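Forum > Table & Linens > Coverings

Matte table covering keeps faint wrinkles after unrolling

Asked by Priya Brannigan, 11/1/19

I bought a Drudholm covering in reddish-brown for a work table. It was shipped folded. The deep creases have relaxed but faint wrinkles remain, and they show up under side light. I set plates and produce on it for color comparisons, so the background matters. Weight on the corners overnight did nothing. Can I iron it, and at what temperature? There is no care label.

Answer from Ansel Kowalczyk

Find out what the backing is before you apply heat. A coated fabric will usually tolerate a low iron on the reverse side through a cotton cloth. Keep it under 100 °C and test a corner first. Vinyl should not be ironed at all – unroll it in a warm room, then roll it the opposite way around a cardboard tube for 20 hours. Clamping along the full front edge works better than corner weights, which only pull on the diagonals.

Answer from Gus Villanueva

just steam it

Answer from Lukian Antoniuk

Agree with Ansel on the backing. Also check the light. A low lamp on one side exaggerates every ripple, and a second lamp opposite at equal height will cancel most of it. On a matte surface the remaining wrinkles read as soft shadow. 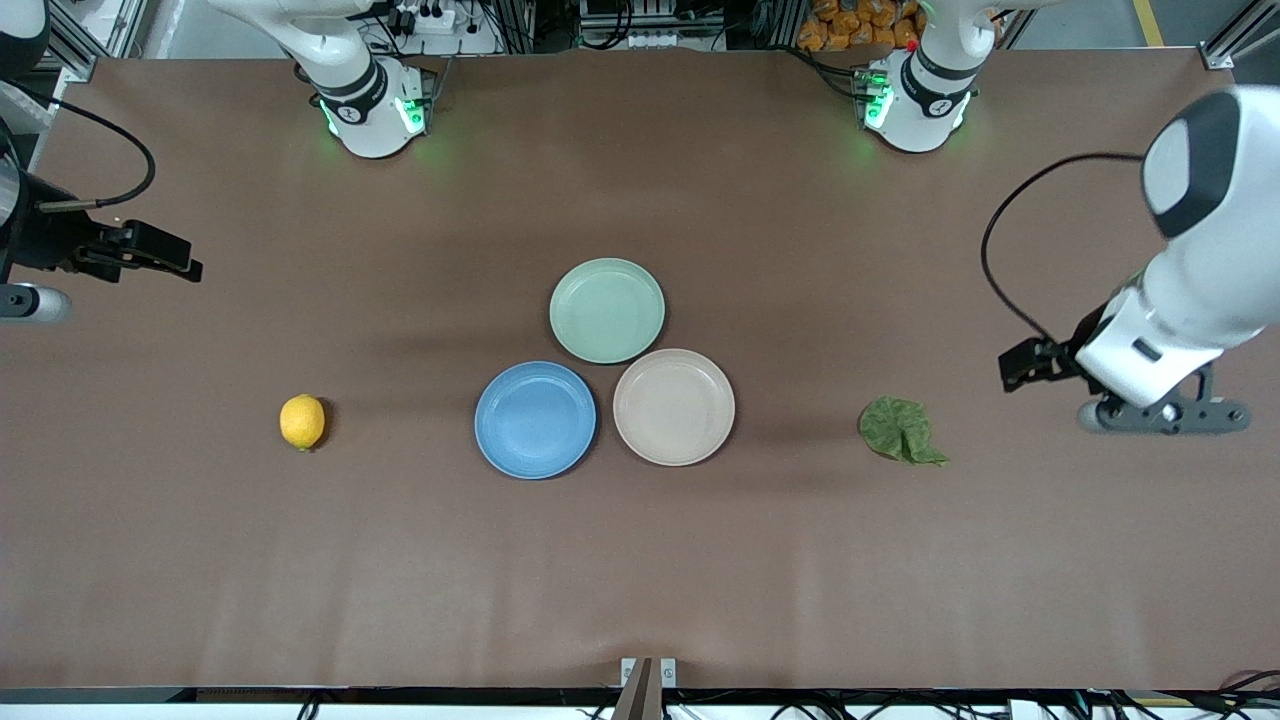

Green, blue and beige-pink plates with a lemon and a leaf on a matte brown covering.

I would leave wrinkles of that depth alone. If you need it flatter, replace the folded sheet with one sold on a roll.

Related questions
Livis or Ovier for a matte finish?
Removing lemon juice marks from a coated cloth
Dekker table clamps, 4 cm jaw: do they mark the edge?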